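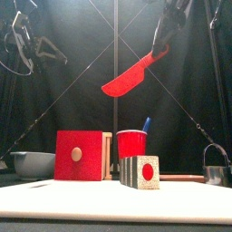

4. Equipment Planning and Costs

4.1 What the budget had to cover

The Closa setup is a two-arm tabletop station with cameras at the wrists and one fixed camera. Most papers on stations like this give a parts list and a total. We give the order in which things were bought, what was put off, and which lines of the budget were wrong. The totals matter less than the mistakes, at least to a group starting from an empty room.

We split spending into four lines. Arms and grippers. Cameras and mounts. Room and table (curtain, lights, cable runs, work surface). Props and consumables. The first line took most of the planning time and came in on budget. The last got one sentence in the original plan and caused the most trouble.

Lead time was treated as a cost from the start. A part that arrives late holds up the people waiting for it, and salaries don't pause. So each line had a price column and a weeks column, and a purchase could be turned down on either one.

4.2 Arms and grippers

Two quotes were compared for the arms, Hindell and Skunum. Skunum was cheaper per arm. Hindell was quicker, 8 weeks against 18, and included controllers and mounting plates that Skunum listed as extras. With the extras added the gap mostly closed. We went with Hindell. A group with no deadline might reasonably go the other way, and the payload figures were close enough that either arm would do the tasks in Section 3.

Spares were argued over more than the arms. A full spare arm was out of reach. A spare gripper was not, and we bought one with the first order. Fingers were budgeted separately as wear parts, with pads as a further line under that. Pads are cheap and fingers are not, so it pays to ask the supplier early on whether the pad can be replaced alone. We did not ask until after the order was in.

Shipping was quoted separately by both suppliers and left out of the first draft of the budget completely. Import charges too. Neither is interesting to write about but together they ate the money set aside for a second fixed camera, and that camera is still on the wish list.

4.3 Room and table

The room line was underestimated. Dark fabric curtain behind the work area, overhead light, cable runs for power and data. None of it expensive by itself. Fabric should be bought wide enough in one go, our second length came from a different batch and does not quite match in tone.

Work surface is a real decision and should be made before props are ordered. Thin dark items vanish on a black tabletop and pale items wash out on a white one. We keep a white board or sheet that can go down under the working area and come away again. Cheap fix. It also sets a fixed patch for placing objects, and gives some protection to the surface underneath.

Cables were the worst surprise in this line. Wrist cameras need a run along the full length of the arm with slack at each joint, and the lengths in the first order were measured with the arms at rest. Too short. Reordered in September with more allowance, plus a bag of clips. We now measure with the arm at full reach in the direction that's furthest from the rack, then add a margin.

4.4 Props and consumables

Original allowance for props was 232 dollars, set by copying a figure from an earlier proposal. Actual spending over the project was 1312 dollars. No single item is to blame. It is toy food, bowls, plastic cups, utensils, small wooden boxes and drawers, blocks, tape, all bought in small orders as tasks were added, and a lot of it bought twice.

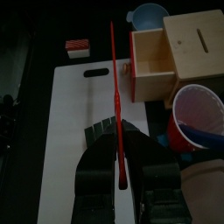 Long thin objects deserve their own note in a prop budget. Stick-type items are hard to hold in two fingers without some roll, so they get dropped more and picked up at bad angles more, and a plastic one that has been squeezed off-center many times may not be straight anymore. Once the shape has changed, later trials are not comparable with early ones. Buy several from the same pack on the same day. Put half away and do not open them.

The same goes for anything with a color that the task instructions refer to. If the instruction says "red cup" and the shop has changed its red, the replacement cup is a new object as far as the model is concerned. We ordered most of the kitchen-type props from Sangkhawat, a housewares dealer with a decent toy section, and learned to ask for same-lot items in the order notes. They don't always manage it. Still worth asking.

Drawers and cabinets should be budgeted as equipment and not as toys. A toy drawer is built to be opened by a child for a while. Repeated pulls by a gripper load the knob in one direction and the glue lets go. Our fix was to buy in pairs and re-glue knobs before first use, which costs an evening and some wood glue. Two cabinets failed before we started doing this and neither could be mathced from stock.

Tape gets its own line now. Position marks, cable holds, temporary labels. It is the one consumable that ran out at bad moments, always in the middle of a session, and a run stopped for want of tape costs the same as a run stopped for want of a gripper.

Storage was never budgeted at all. Bins with lids, one per task, with a printed list inside the lid. Came out of somebody's general supplies and should be charged properly next time.

4.5 Checking the layout before ordering

Several late purchases could have been avoided by looking at the table through the wrist cameras before fixing the prop list. Items that seem well spaced from a chair are crowded or hidden from the wrist, where the fingers take up a large share of the view. Figure 4 is from such a check. The near part of the sheet is largely hidden by the fingers, the cup at the left is only partly inside the view, and the carrot and small clear cup further back are easy to find. Any prop meant to start close in has to be large enough to show past the fingers, or has to be covered by another camera. That second option is a budget item, so it's better found out before the order goes in.

We now do this with borrowed or stand-in objects of the right size. Takes an afternoon. No supplier involved.

Figure 4. Layout check from a wrist camera, gripper fingers open over the white sheet.

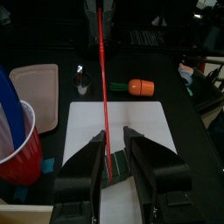
4.6 Revised plan for a second station

If the station were duplicated tomorrow the order would be different. Table and surface first, then cables at full reach, then arms. Props last but with real money behind them. We would set the prop line at the 1312 dollars we spent and hold a reserve on top for same-lot duplicates.

Other changes, briefly. One spare gripper shared between both stations. Pads ordered with the arms. Shipping and import charges as their own line, with a written quote. Fabric in a single cut. Fixed cameras before any extra lighting, as the lights we have are enough.

Service contracts were looked at and declined for the first year. Hindell offers one, the price was hard to justify against the spare gripper we already had on the shelf. The question comes up again when the warranty ends, and the log of failures kept during data collection (Appendix B) is the main thing we'd use to answer it. Groups without a person who is comfortable opening up a gripper should probably price the contract in from the start.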